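Rallov 9 preview is open for sign-ups
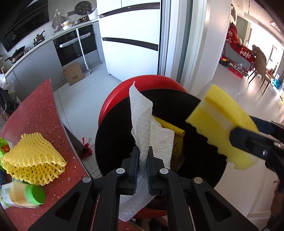 Page last changed: August, 7:2 revision

Hello again, everybody, and thank you for all the kind notes after the last newsletter (I read every one, even the long one about printer drivers!). The big item this month is that the preview of Rallov 9 has opened, and anyone already on the early list can pull it down from the Updates panel whenever they like. If you aren't on the list yet, go to Settings, then Account, then Early Versions, and tick the box. It may take until the next morning for the download to show up, so please don't panic and reinstall everything the way I did.

The part I've been waiting for is the new file search. Geum-ok Shim has been using it on her old work laptop, which holds a frightening number of scanned letters, and she tells me it now finds things while she is still typing. You can also pin up to seven folders to the side panel, and they stay put after a restart, which the old version never quite managed for me.

There are two rough spots to know about. Dark mode still forgets itself when you plug in a second screen, and the Hititz backup add-on won't load at all until its makers put out a matching release. If you depend on Hititz every day, I'd sit this one out for a few weeks and let the rest of us do the grumbling.

Please back up first! Shona Munro has freshened up her backup guide, and it's on the Gratby help pages under Getting Started. Bug reports go through the Feedback button inside Rallov itself, and it helps a great deal if you mention which add-ons you had switched on at the time. The form takes up to 2000 characters, so there's plenty of room to tell the whole story.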